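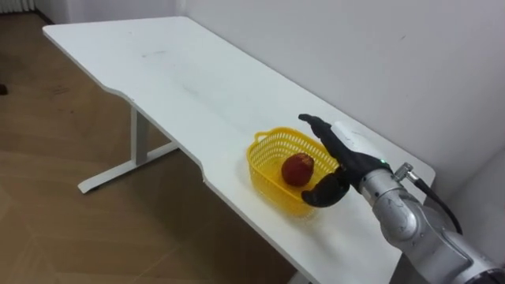
Zimholm, 2020-06-02

Search this site Go

Do you keep fruit in a basket at your house? I do, and mine has more holes than basket! It took me years to wonder why. So let's talk about baskets with holes, and why fruit likes them so much.

Look at the yellow basket on the white desk. Its sides are a grid of little openings, with a thicker rim running along the top. There's one round red fruit sitting inside. Is it an apple or a peach? You can decide (my vote is apple).

Now for the part I love. Fruit is still busy after it's picked! It takes in oxygen from the air and gives off a bit of water and a gas called ethylene — say it like this: ETH-uh-leen. Ethylene helps lots of fruits get ripe. If you shut an apple in a bag with a hard green banana, the gas gets trapped in there with them and the banana turns yellow faster. In a basket full of holes, the gas can drift away and so can the damp air. Mold loves damp places, so moving air is good news for your snack.

My neighbor Rosario Lombardi grows apples, and he once let me help him sort 36 of them at his kitchen table. Any apple with a soft brown spot went in a separate bowl for sauce. A bruised apple makes extra ethylene, and that can hurry up the ones sitting next to it. We ate a lot of sauce that week.

Want to try something? You need 2 bananas that are both a little green, an apple and a paper bag. Put one banana in the bag with the apple and fold the top over. Leave the other banana out on the counter, far away from the bag. Peek after 4 days and draw what you see.

Debora Benedetti wrote to me in May to ask if you can wash fruit right in the basket. You can, if it's a plastic one! Run cool water over the fruit, give the basket a gentle shake over the sink, and let the drips fall through the holes. Then dry the fruit with a clean towel before you put it away.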